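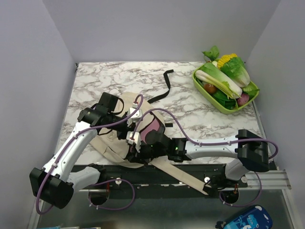 Section 4: Packing and Storing the Bag

Before you start

Read this section through once before packing the Stolta for the first time. The steps are the same for both versions of the bag. Where the backpack and the carry version differ, the step says so.

You will need:
A clear, flat surface at least 960 mm long
A soft, dry cloth
The Movell liner pouch supplied with the bag (optional)

Caution: Check the surface for grit before you lay the bag on it. Light-coloured fabric marks easily, and grit pushed into the weave is hard to brush out later.

4.1 Emptying the bag

1. Open the main compartment fully and take out the contents.
2. Check the inner pocket. Small items such as keys and lip balm tend to slide down into the bottom seam.
3. Turn the bag upside down and shake it lightly.
4. Wipe the inside with the dry cloth. If something has spilled, see Section 6, Cleaning, before you go any further.

Note: Do not use a vacuum cleaner nozzle on the inner pocket. The lining is light and can be pulled away from its stitching.

4.2 Laying the bag out

1. Place the bag flat on the surface with the straps facing the front edge.
2. Pull the straps clear of the body. On the backpack, let out both shoulder straps to their full length.
3. Smooth the fabric outward from the centre with an open hand. New bags have a fair bit of body in the fabric and may need to be smoothed more than once.
4. Leave the opening unfastened until the bag is packed.

4.3 Packing small items

Pack heavy things first and keep them close to the back of the bag. Small cylindrical items, such as a water flask or a rolled umbrella, go in last and stand upright along the side seam.

1. Hold the opening apart with one hand.
2. Lower the item in with the other hand. Do not drop it in from above the opening.
3. If the fabric has folded over the opening, lift the fold out of the way first. Pushing an item against a fold strains the seam.
4. Put sharp or leaking items in the Movell liner pouch before they go in the bag.
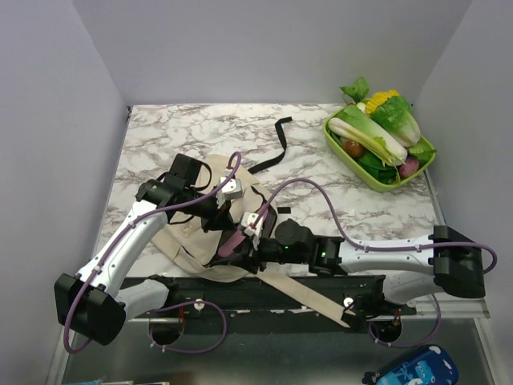 Figure 4-2. Beige canvas bag and pink cylindrical item.

Caution: Do not load the bag with more than 50 percent of its volume in liquids, even when the bottles are sealed.

4.4 Folding for storage

The bag can be stored flat in a drawer or on a shelf when it is not in use. Store it empty.

1. Repeat steps 1 to 4 of 4.1.
2. Fold the straps in over the front of the bag. Buckles and sliders should rest on top of the fabric and not underneath it.
3. Fold each side in toward the middle.
4. Fold the bottom up to meet the top. Press lightly to let the air out.
5. Slide the folded bag into its Lultutari storage sleeve with the fold going in first.

Note: Creases from storage normally drop out after a day or so of use. Do not iron the straps or any coloured panel.

4.5 Hanging

If you prefer to hang the bag, use the top loop on the backpack or both handles on the carry version. The Öberg wall hook (part no. 111, sold separately) suits either one. Empty the bag before hanging it for longer than 2 weeks. Keep it out of direct sun, as the colour of the fabric may fade unevenly.

Check the stitching where the straps join the body each time you take the bag out of storage. If any thread has come loose, stop using the bag and refer to Section 7, Repairs.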